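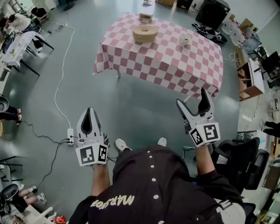
How a Hand Warmer Makes Heat

Bedoden Family Pages, Winter Things Explained
2019-04-13
1,972 shares

A hand warmer is a small packet that gets hot without a flame, a battery or a plug. There are 2 common types. One type is used once and then thrown away. The other type can be used many times. They look alike in a coat pocket, but they make heat in different ways.

The throwaway type

Inside a throwaway hand warmer is a dark powder. Most of the powder is iron, the same metal found in nails and frying pans. The iron has been ground into very small grains.

When iron touches oxygen and water, it slowly changes into rust. Oxygen is one of the gases in air. Rusting is a chemical reaction, and this reaction gives off heat. A nail left outdoors gives off heat as it rusts too, but it rusts so slowly that the heat drifts away before anyone can feel it.

Grains rust faster than a nail. To see why, think of a block of cheese. Air can only touch the outside of the block. If you grate the cheese, air can touch every shred. The amount of outside is called the surface area. Powdered iron has a large surface area, so a lot of iron can react at the same time.

The packet holds other materials as well:

- Water, which is needed for rusting.
- Salt, which makes rusting go faster.
- Carbon, a black powder that helps spread the heat and hold moisture.
- Vermiculite, a mineral with many tiny gaps, which stores water and slows the loss of heat.

The inner bag has very small holes in it. Air passes through them, and the powder stays in. The outer wrapper has no holes. As long as the wrapper is sealed, almost no oxygen reaches the iron and the packet stays cool. Opening the wrapper starts the reaction.

The size of the holes matters. With large holes, too much air would get in and the packet would become too hot and finish early. With very small holes, it would never get warm enough to be useful.

An example: the large Bindance pocket packet weighs 67 grams, and its label says it stays warm for 9 hours. When most of the iron has turned to rust, the reaction slows down and the packet cools. It often feels hard and lumpy by then. It cannot be started again.

The reusable type

A reusable hand warmer is a clear, soft pouch filled with liquid. A small metal disc floats inside. The liquid is water with a great deal of a salt called sodium acetate dissolved in it. This is a different salt from the one used on food.

The liquid holds more dissolved salt than it normally could at room temperature. Scientists call this supersaturated. The salt is ready to turn into solid crystals, but it needs a starting point.

Bending the disc gives it one. Crystals form at the disc and spread through the pouch within seconds. As the liquid turns solid, it lets out heat that was stored in it. The pouch can reach 130 degrees Fahrenheit or a little more.

To reset the pouch, an adult places it in hot water, following the directions on the package, until every crystal has melted. That puts the heat back in. If even one crystal is left, the whole pouch may turn solid again as it cools.

Using one safely

Read the label with an adult first. Keep the packet in a pocket or glove and do not hold it against bare skin for a long time. Do not sleep with one. Never cut a packet open or put any part of it in your mouth. If it feels too hot, put it down and tell an adult.

Words to know

Chemical reaction: a change that turns materials into different materials.
Crystal: a solid whose tiny parts are lined up in a regular pattern.
Surface area: how much outside a thing has.

Comments (3)

sirkelska_sledders
My daughter asked why hers went cold when she put it in a sandwich bag. We read the part about the holes again and she worked it out.

Kettunen Mom of Three
Can you stop a throwaway one halfway and save it? We always have some left from October soccer.

Bedoden Family Pages
Sealing it in an airtight bag slows the reaction by keeping fresh air out. It may warm up again when you take it out, but for less time than a new one.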